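A Winter Calendar for the Long Course

The Hagedorn Open Water Series has been held in August for as long as most of its entrants can remember. This season it opens on Jan 5, 2019, in the indoor basin at Flullstead, and the organizers have made no secret of their reasons. Lake temperatures at Doltlow forced two cancellations last summer, and a third race was shortened after the first wave of swimmers had already entered the water.

Under the revised schedule, the qualifying rounds will be swum indoors and the final will return to the lake in late spring. The field has been set at 282 swimmers, drawn from 668 applications. Athletes who held a place in the canceled races were given first refusal, and most accepted.

Musyoka Koech, who directs the series, regards the change as overdue. "We were asking people to train for a year and then wait for a thermometer reading on the morning of the race," he said. "A pool is a different test, but it is a test that will take place."

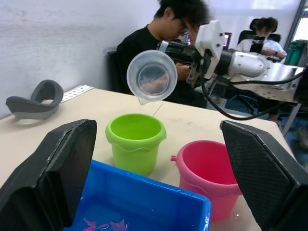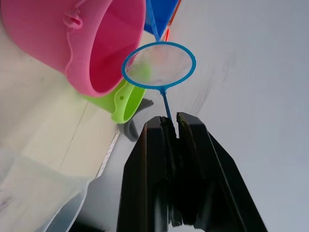 The objections have come chiefly from distance specialists. A swimmer who excels in open water learns to sight, to hold a line in chop and to draft behind a faster rival. Walls reward other skills. In a qualifying swim at Flullstead, an entrant will make 23 turns, and a strong push from each one can be worth several body lengths by the finish.

Koech has answered part of this complaint by reserving places in the final for swimmers with a proven lake record. Whether the number is sufficient remains a matter of debate – the Jemico club, which sends the largest team, had asked for twice as many.

Spectators, at least, stand to gain. The basin seats 1,130, and the balcony gives a clear view of every lane. At Doltlow, families followed the race from a gravel bank and often lost sight of the leaders at the first buoy.

Entry for the spring final closes at the end of January. Swimmers who qualify indoors must confirm their places in writing, and any that are not taken up will pass to the reserve list in order of time.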